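Robot vacs and garbage bags: what I do differently now

27 January 2020

If you've come looking for how to get melted plastic off a roller, skip down a bit, I get to it. If you've got a robot vacuum and a bin that sits on the floor, read the lot, please!

Our Zodia does the tiles every morning while I'm in the shower. It had been a good little worker, no complaints, and then one day in July I came out to a smell like a hot hairdryer and the poor thing going round in a tight circle with a black tail. It had grabbed the loose edge of a garbage bag I'd left on the floor, pulled the lot in and kept going. The display said Error 1772, which in the booklet only means "brush obstructed". Obstructed! The bag had wound itself round the roller so tightly it had gone hard and shiny, and the end cap was too hot to hold.

So first things first. If yours ever does this, switch it off at the actual power switch underneath. The button on top only pauses it, and on mine a paused robot will have another go by itself after a while. Keep it off the dock too. I put mine on the bare tiles, well away from the rug, and left it alone until it had cooled right down. If there's smoke, or the battery end is swelling or hissing, don't pick it up. Get everyone out and ring triple zero.

Now the bags. I'd been in the habit of pulling a new one off the roll, dropping it next to the bin and wandering off to do something else. These days a bag doesn't leave the roll until I'm ready to fit it. I sit down, rub the top edge between my fingers until it parts, then get both hands in and stretch the mouth right out.
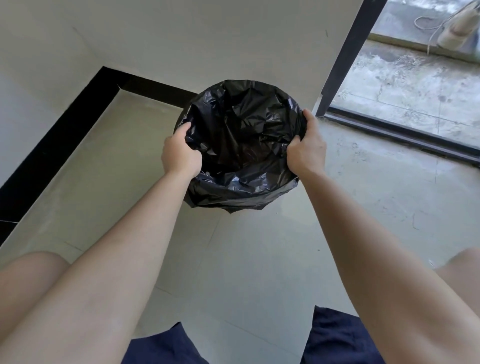 Mouth of the bag open wide, fingers hooked inside the rim.

Give it a shake so the bottom drops, and it's straight into the bin. It's the thin bags that are the trouble, by the way. The thick ones I buy for the garden just get shoved along the floor, but a thin one lifts with the suction and it's gone in a second.

A few other things I've changed:

Fold the overhang down, and keep it short. I used to leave a great big skirt of plastic hanging over the outside and it reached nearly to the floor. A hand's width is plenty. If your bags are too big for your bin, tie a knot in the slack at one side and tuck it under the rim.

Run the robot after the bin's been done, never during. I moved the schedule back an hour and haven't thought about it since.

Set a no-go box on the app if yours has one. Make it generous. Mine drifts a bit after it's been carried from room to room, so a box that hugged the bin was no use at all.
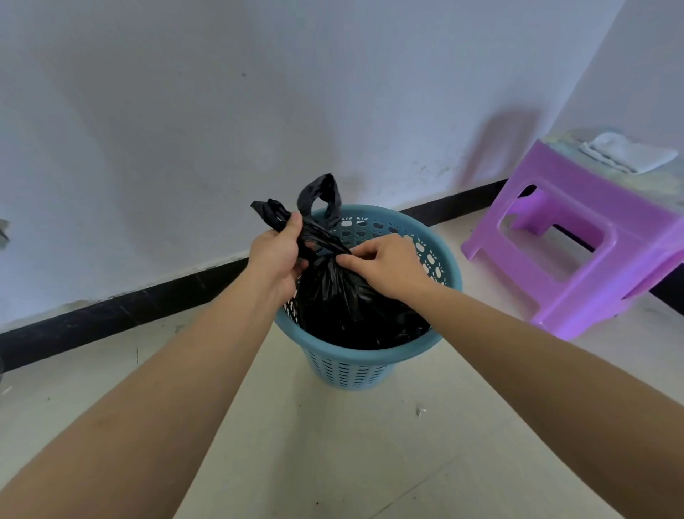

Tying off is the other time I get caught, and it's where the second disaster nearly happened (I'd left a full bag on the floor with its handles flopped out sideways and the Zodia came round the corner at it). I tie mine while the bag's still sitting in the bin now. Hold one handle up out of the way, pinch the neck together with the other hand just under where the handles meet, and knot it there so there are no long ends trailing about. The blue bin is good for this, and the slots down the sides let you see the dark of the bag behind them, so I have a quick look for plastic poking out through a slot before I set the robot going. Light bins like that can get nudged along by a determined robot. I've put a flat stone in the bottom of ours, under the bag.

Right, the roller. Pull the end caps off first. Most people miss the little one on the far side and there's always hair in it. Snip along the groove with small nail scissors, never a knife, and peel the plastic away in strips. Where it had fused on I used an old Griffiths plastic scraper and a lot of patience. Don't be tempted by the hairdryer, you'll only soften the bristles. It took me 83 minutes, including a tea break, and I still ended up buying a new roller because the old one thumped.

The Ravby one my neighbour swears by is supposed to sense a tangle and spin backwards. Maybe it does. I'd still pick the bags up.

I also had a go with a Clodutau bin, the sort with the motorised lid, thinking a closed bin would fix everything. The lid shut on the overhang, opened, shut, opened, and flattened its batteries overnight. Back to the shop after 14 days, full refund.

Next time I'll do stains on grout, I've had a few people ask.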